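Nicotine gum and lozenges
Stepping down from 2 mg gum: chew fewer pieces or cut them up?

Asked in April

I have been on 2 mg nicotine gum for over 90 days and have not smoked in that time. I started on the 4 mg and moved down after the first month without much trouble. Since then I have been stuck at nine or ten pieces a day. The leaflet in the box says to reduce gradually but gives no method beyond that.

Two options seem possible. One is to keep whole pieces and lengthen the gap between them. The other is to keep the same times of day and cut each piece in half. I use a store brand (Treltard, mint) and the coating cracks when I put a knife through it, so I don't know if the halves carry equal doses.

The hard ones to give up are the first piece after I brush my teeth and the one after dinner. The rest are mostly habit at my desk.
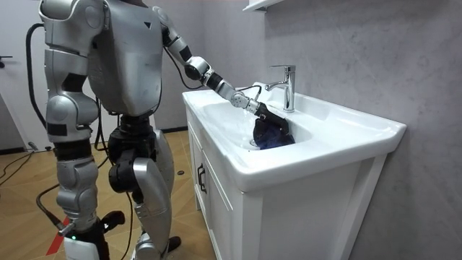

What I have tried so far

Spacing: went from one piece every 90 minutes to one every two hours. Held for four days, then a bad afternoon at work and I was back where I started.

Halves: tried for a weekend only. No real cravings, but I chewed them too fast and got hiccups.

Plain gum in between: helps a little. Jaw gets sore.

I would like to be off it by the end of summer. Does either method have a better record?

3 answers

Answer 1 (accepted)

Both methods lower the total daily dose and either is acceptable. Pick the one you can keep count of.

With spacing, the usual mistake is changing the interval for the whole day at once. Drop one piece per day and hold that number for a week before dropping the next. From ten pieces that is ten weeks, which fits your date. Take the desk pieces out first and leave the morning and after-dinner ones until last.

With halves, assume the dose is uneven. The nicotine is in the gum base, so a cracked coating matters less than you think, but a hand-cut piece will not be exactly 1 mg. Over a day this averages out. Cut them as you need them and throw away any bits that a child or a dog could find.

Hiccups are a sign of chewing too quickly and swallowing the nicotine. Chew until you get the peppery taste, park it between cheek and gum until the taste fades, then chew again. Avoid coffee, juice and soda for 15 minutes before and during – acidic drinks reduce absorption through the lining of the mouth, and you end up wanting another piece sooner.

If you have a bad day, go back up by one piece, not to the full ten. Should you still be using it well past the period on the label, speak to a pharmacist. Many people need longer and it is a routine conversation for them.
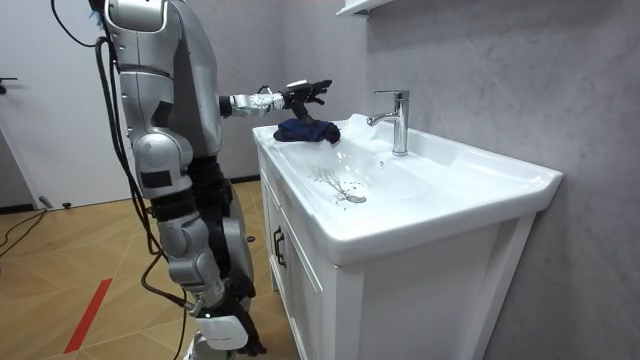

Lợi Bạch: I would question leaving the morning piece until last. I did it that way and ended up on one piece a day for five months. What worked was delaying it – after breakfast for a week, then mid-morning, then lunch. By then it was just another daytime piece and it went the same way as the others.

Answer 3

just stop. 2 mg is nothing, you are basically done already. I threw mine out and was cranky for 3 days

Comment on answer 3: Works for some people. The asker has already had one relapse to the full number after four days, so a sudden stop carries some risk. Keep a few pieces in the house if you go this way.

Comment from the asker: Thanks. Going with one fewer per week, and I will move the morning one later as suggested. Down to eight as of today.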